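Home | Advice | Repairs | Interviews | Contact

Before the Pipes Freeze: A Conversation with Myrtle Schumacher

Myrtle Schumacher supervises residential maintenance for the Ustmont Housing Association, which is responsible for the plumbing in 266 homes. She spoke with us in December about outdoor faucets and the damage they cause each winter.

Most calls, she said, begin with a garden hose. "Residents leave it connected, water stays in the line, and the pipe splits inside the wall. They find out in spring, when they turn it on." The association recorded 11 such repairs last winter. The most expensive came to $1,565, most of it for drywall and flooring.

Ms. Schumacher advises residents to disconnect every hose, close the indoor shutoff valve, and then open the outside faucet to let it drain. Where the shutoff has a small bleeder cap, that should be loosened as well, with a bucket underneath. "Please do not force an old valve," she added. "If it will not turn by hand, call us."

Asked about frost-free faucets, she was cautious. They must be installed with a slight downward pitch toward the outside, and in her experience many are not. Her colleague Hubert Urbańczyk checks the pitch with a level at each inspection.

The association also asks residents to keep the laundry room heated, as supply lines there often run along an outside wall.
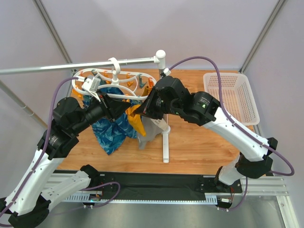
Two robot arms at a white clip hanger on a drying stand.

Ms. Schumacher recommends leaving the cabinet doors under the sink open on very cold nights. Foam covers for outdoor faucets are available at the Ustmont office during opening hours.

Share 11 | Comments 3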